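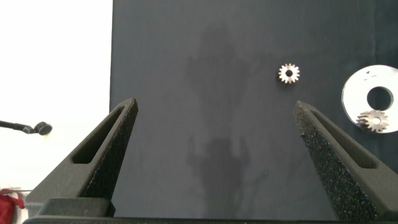 Arbeitsfläche der Serie Brodness, dunkelgrau, matt, mit aufliegendem Zahnrad

Arbeitsauflage Brodness für Montage- und Prüfplätze

Die Arbeitsauflage Brodness dient der Ablage und Sichtung kleiner Metallteile wie Stirnräder, Ringe und Scheiben. Die matte, dunkle Oberfläche vermindert Spiegelungen und erleichtert das Erkennen von Zahnflanken und Bohrungskanten bei Beleuchtung von oben. Metallisch blanke Werkstücke und helle Scheiben heben sich deutlich vom Untergrund ab.

Ausführung und Maße
Standardbreite: 1045 mm
Tiefe: 640 mm
Artikelgruppe: 64
Farbton: Dunkelgrau
Befestigung: lose aufliegend oder mit Klemmleiste Ulloa (gesondert zu bestellen)

Zuschnitte in abweichenden Maßen sind ab einer Breite von 200 mm möglich. Die Bearbeitung erfolgt nach Eingang einer bemaßten Skizze. Zugeschnittene Ware ist vom Umtausch ausgeschlossen.

Reinigung und Pflege
Späne und Schleifstaub sind mit einem weichen Handfeger zu entfernen. Ölrückstände werden mit einem feuchten Tuch und neutralem Reiniger aufgenommen. Lösemittelhaltige Mittel sowie Scheuerschwämme sind nicht zulässig. Eine leicht ungleichmäßige Tönung der Oberfläche ist materialbedingt und stellt keinen Mangel dar.

Lieferumfang
Eine Arbeitsauflage, gerollt, mit Pflegehinweis. Zahnräder und Scheiben gehören nicht zum Lieferumfang.

Bestellung und Beratung
Fluna Betriebsausstattung, Abteilung Arbeitsplatzsysteme
Technische Auskünfte: Jong-dae Do
Angebote und Rahmenverträge: Shoaib Butt, Durchwahl 103
Die aktuelle Preisliste gilt ab Juni.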